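Fudlow gallery: kitchen demos

So these are the pictures from our kitchen work on Fudlow, the project Khải Chu and I have been running out of the Gumede lab. The idea is simple enough – people do ordinary chores with hand-held grippers, and a policy learns from what the grippers saw. We collected 356 demonstrations in home kitchens and trained on all of them (48 hours on one GPU, which I babysat far too closely).

My favorite result so far is that mixing in messy real tables helped more than adding extra lab runs. Khải had bet against me on that one!

Utensil sorting is the task I always show visitors first, cup and all.

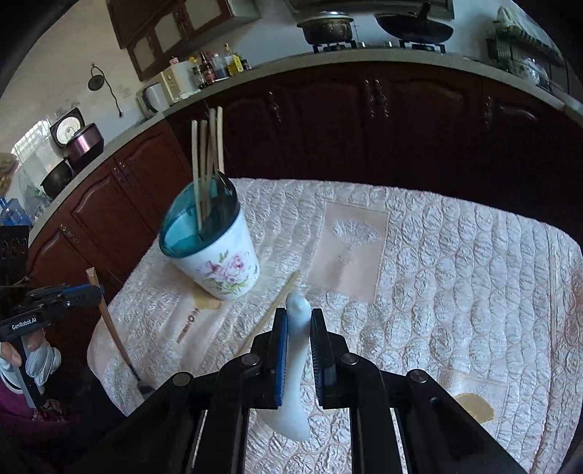 White spoon in one gripper, long wooden-handled utensil in the other.

More pictures in August, once the Clitden runs are done.

– Yolandi Sibiya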